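3. Items, surface and layout

3.1 Selection of items

The table-clearing inventory was drawn from the Masson list, which groups household items by how they are put away and not by what they are made of. From it we took the two groups that gave the lowest agreement between coders in the Sinstead pilot. The first is cloths: items that have no fixed shape and whose stored state (folded, hung, stacked, pushed into a drawer) must be agreed in advance. The second is open vessels: cups, beakers and small tubs that keep their shape but are light enough to be moved by accident when something beside them is handled. Cutlery, plates and packaged food were left out. They caused few disagreements in the pilot, and their treatment in the Masson list was adopted without change for the larger inventory.

Each item was entered on a record sheet before it was placed on the table. The sheet held an item code, the group, the color in plain words, the largest dimension when laid flat or stood upright, and a note of any visible wear. Wear was recorded as present or absent, followed by its position. No attempt was made to grade it. Grading had been tried in the pilot with a scale of 5 steps, and the middle steps were used so inconsistently that the scores could not be compared from one sheet to the next.

Items were supplied by Storkstead as mixed household lots, with the exception of a small number of cloths that had been in use at the Sinstead site before the study. Both sources are marked in the inventory. The two were not separated in the analysis, as the record sheet already holds the properties on which they might differ.

3.2 Cloths

A cloth lying on a table can be in any number of shapes, and most of these have no everyday name. Coders in the pilot wrote "messy," "balled up," "dropped," "in a heap" and "half folded" for states that were later judged to be the same. For the present study the vocabulary was cut to three terms. A cloth is flat when it touches the table over most of its area and its outline can be traced. It is folded when at least one crease runs from edge to edge and the layers on either side of it lie against each other. It is bunched in all other cases.

The third term covers a wide range, and this was accepted. A bunched cloth must be opened before it can be folded, and for a study of clearing this is the property that matters. What differs within the group is how much of the outline is available. Some bunched cloths show a long stretch of edge, which can be followed to a corner. Others show only folds. The sheet therefore has a line for visible edge, filled in with "yes" or "no," and a line for where it lies relative to the mound.

Quilted cloths needed separate treatment. In a thin plain weave the creases are narrow and there are many of them, so a bunched cloth tends to sit low. Quilting adds thickness and stitching (or embossing) lines along which the material bends more readily. The result is fewer and rounder folds, with the upper edge often curling over into a lip. Height is then a poor guide to how much cloth is present: a small quilted piece can stand higher than a large plain one. For this group we dropped the height measure used in the pilot and kept only the visible edge entry.

Pattern was of some help. On the light gray quilted cloth the fine diamond lattice can be followed along a crease, so that a flap folding toward the viewer can be told from one folding away, even where there is little difference in brightness. On plain gray cloths from the same lots the coders had only shadow to go by and more often left the line blank. The wooden surface, pale and with wavy grain, gave enough contrast against gray for the outline of a flap to be found at its ends. White cloths were harder to separate from it.

Wear in the cloth group was mostly at the edges. Frayed edges were recorded by position relative to the mound and not relative to the cloth itself, since the latter cannot be known until the cloth has been opened. In the quilted gray piece the fraying is on the flap that extends to the right, with loose threads standing up near the base of that flap. A sheet for this state reads: bunched; visible edge, yes, right; wear present, right. If the same cloth is opened and bunched again, a new sheet is filled in and the old one is kept.

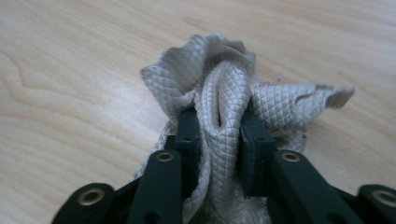
3.3 Vessels

Vessels were limited to items that stand without support and have no lid. Handles were allowed, but none of the results below depend on them. The terms used for the state of a vessel are upright, lying and inverted. Nested vessels were coded as one item with a note.

Cups with straight walls make up most of the group. A straight wall gives no visual cue as to which end is the base, and on a slightly translucent cup the shading on the lower part may be read as contents. Coders were told to leave the contents line blank unless the inside of the vessel could be seen. The rule reduced the number of completed entries, and we consider the loss acceptable. In the pilot, contents had been filled in for vessels seen only from the side, and the entries could not be checked afterward.

White vessels on the pale table were kept in the inventory in spite of the low contrast. They are common in kitchens and offices and removing them would have made the set easier than the rooms it stands for. The position of a vessel was taken as the point where its wall meets the table on the side facing the seat – not the center of the base, which has to be inferred. Positions were entered on a sketch of the tabletop, with the front of the table at the bottom of the sheet.

3.4 Table and surroundings

All items in both groups were placed on one light wooden table with rounded corners. The rounding has a practical consequence for the sketch: the corner of the table is not a point and cannot be used to measure from. We measured from the straight part of the nearest edge, and for items near the far side the small dark grommet hole near the top center of the tabletop served as a second reference. It is easy to find from the seat, it does not move, and it is dark where nearly everything else on the surface is pale. Items were not to be placed over it. A cloth that had spread across the hole was coded as it lay, with a note that the reference was covered.

The table stands on dark gray carpet. Gray tape tabs on the carpet at its lower left and lower right corners mark where it belongs. The position was checked against the tabs at the start of every sequence and again after a break of any length. The light wooden desk in the background was outside the coding area, and objects on or under it were not entered.

Coders were asked to work from the tabletop alone. Where an object in front of an item hid more than half of it, the item was coded from the next sheet on which it could be seen, with the delay noted. This applied chiefly to vessels. A bunched cloth is seldom hidden to that extent, but its visible edge often is, and for cloths the rule was applied to the edge entry and not to the item as a whole.
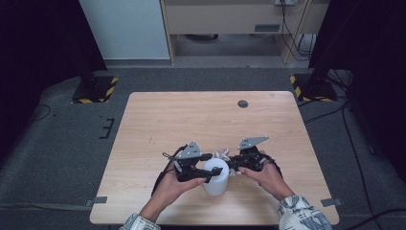 Figure 3. White cylindrical cup, coded upright, on the wooden table. The reference hole is near the top center of the tabletop.

3.5 Coding procedure

A sequence consisted of 60 sheets, each describing the table at one moment. Sheets were ordered by time of day and then split into blocks, so that a coder never saw a full sequence in one sitting. Item codes were shown but item names were not. In the pilot, names such as "dishcloth" had led coders to expect a size, and that expectation appeared in the fold entries.

The first pass was made by one coder and the second by Shuk-fan Kwan, who had not seen the first set of entries. Differences were listed by line and resolved in a joint reading in April. Only the resolved entries are used in Section 4. The unresolved ones are kept with the inventory and can be restored line by line.

Two changes were made to the procedure after the first block. The term "draped" was removed from the guide. It had been meant for cloths hanging over a vessel or over the table edge, but it overlapped with both flat and bunched and was being used for any cloth with a loose flap. Such cloths are now coded by the part that rests on the table, with the hanging part given in the note. The second change concerns openings in bunched cloths. Where two layers press together along a raised fold, a narrow dark slit can form that resembles the mouth of a pocket or a sleeve. Coders had entered it as a feature of the cloth. The guide now states that an opening is to be recorded only when a hem or seam can be followed along it.

Fabric type was assigned with the Graveck terms: plain, ribbed, terry, quilted. The guide treats a stitched lattice and an embossed one as the same type, as the two cannot be told apart reliably without handling the cloth. Cloths that fitted none of the terms were entered as "other" and are reported separately in the inventory table. No cloth was moved from one type to another after the joint reading.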